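16/12/2021 - notebook, Dalholm visit

Visitors from Oline in at the bedroom station, 9 people plus Ronaldo Moura from Damasceno. Demonstration was the two-hand tidy-up task with the hand-held grippers, then a replay of earlier recordings on the big screen. Clallitico build as of last night, no changes made this morning.

Left gripper dropped tracking twice during warm-up. Restarted the logger, fine after that. Cable strain relief on the left side still needs doing. The replay set is the August one, 1,136 episodes, and it loads slower than I would like with people standing there. Should be copied to the local drive before the next open day.
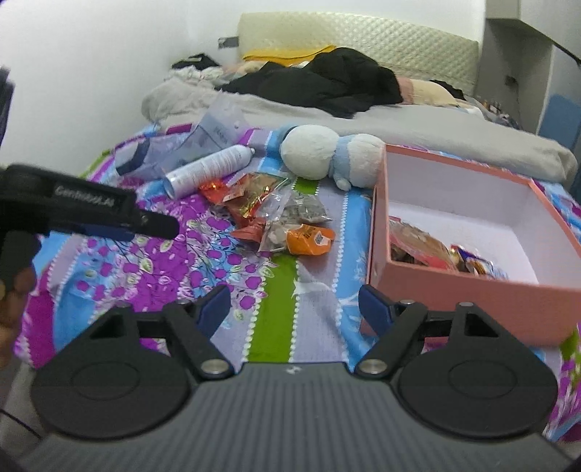 Pad wear was what Moura mostly asked about. We change the blue finger pads every 65 hours of handling and log the change against the serial number of the tool. He wanted to know which objects are hardest on the grasp labels. Told him thin glossy film: snack packets like the ones heaped on the patterned sheet throw bright highlights, and our contact estimate gets noisy near the crimped seals. The open pink box is easier, plain white inside, so a packet stands out well against it. He suggested a matte spray on a test batch. I don't want to do that, it changes the friction.

Oline people tried the tools in pairs. Common error was closing before both pads were level with the object. Six of them asked for the grip force spec, which I don't have in a form I can send out. Moura has the old sheet.

To do:
Strain relief, left tool.
Copy August set to local drive.
Force spec to Oline - check units first, the old sheet mixes N and kgf.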